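The door to Grostura's back workshop was propped open with an old keyboard, and I could hear the arms before I saw them - a soft whir, a pause, another whir. It was open day, April 2022, and some 300 people had signed up to watch two robot arms work on a desktop PC.

I loved it. Linnea Viklund runs the bench and talks fast, and she let us crowd right up to the yellow tape. The job that afternoon was a processor and a stick of memory, both waiting in a gray holder beside the opened tower. "People ask about the big moves," she told me. "I lose sleep over the little metal frame on the socket."

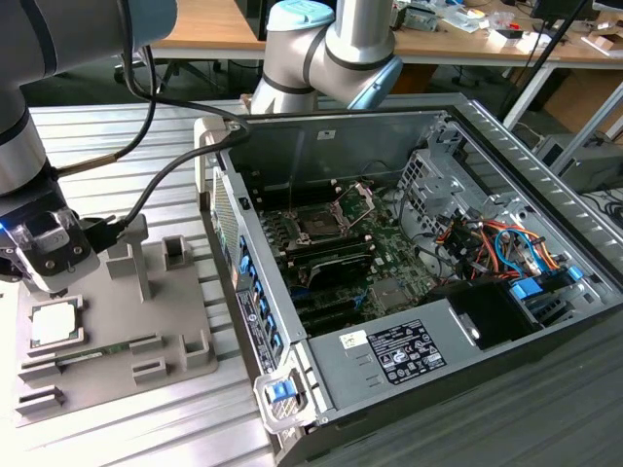

Her team spent six months on that one step, and you lean in when the gripper gets near it. A kid next to me held his breath the whole time! Viklund wants memory swaps running overnight by December. I'd happily drive back for that, even if the coffee was terrible.

Comments (2)

Jayson Samonte
Was there too. Do they ever do full teardowns?

Theano Xenos
My daughter talked about the blue light on the gripper all the way home.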